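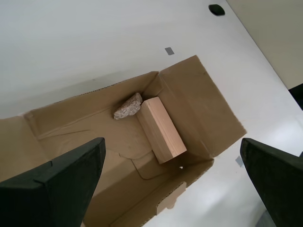

Stone and wood sharing a box on the packing table.

The packer at Bandley has sent out sample boxes for the firm since June. Most go to architects, who want a piece of stone and a piece of timber to put side by side on a desk.

"People ask for a picture first, then they ask for the real thing," she said. "You can't feel a picture."

She reuses cardboard boxes where she can. The print on the outside doesn't bother her, and so far no customer has complained.

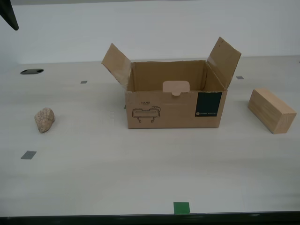

"I set everything out before I pack it," she said. "Rock one side, block the other, box between them. If I start with things already in the box I lose track of the order."

The heavier piece goes in first. For anything over 500 grams she adds a folded sheet of card underneath — two if it is going by post to Misberg, where parcels have come back with split corners.

The firm sent out 206 boxes last year. She would like smaller ones, but the supplier, Plolta, won't take an order under 472.

"So we keep using what comes in," she said. "I've got a shelf full of them."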